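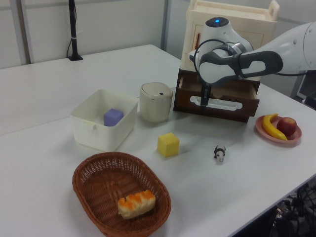

Desktop drawer unit

A desktop drawer unit (some folks say mini drawers, and my aunt says "the little dresser") is a small chest of drawers made to sit on a table. I've owned 2 of them and I'm fond of the things, so expect a bit of gushing!

Design
Most have two or three shallow drawers in a wood or plastic case. My favorite kind has a cutout in the drawer front in place of a knob – nothing sticks out, nothing snags your sleeve, and you just hook a finger in and pull. Dark wood-grain finishes are common, often with a paler inside, and I love that because you can spot a lost paper clip right away.

Use
Small stuff goes in the drawers, and bulkier stuff goes in open bins and baskets alongside. Toy blocks, play fruit and tiny animal figures all end up in mine by Friday.

History
I don't have much here. Tadeusz Laskowska, who collects them, sent me a Dukier catalog listing 21 sizes (the Caltia was the smallest), and I'm still reading through it.

See also
Storage bin
Wicker basket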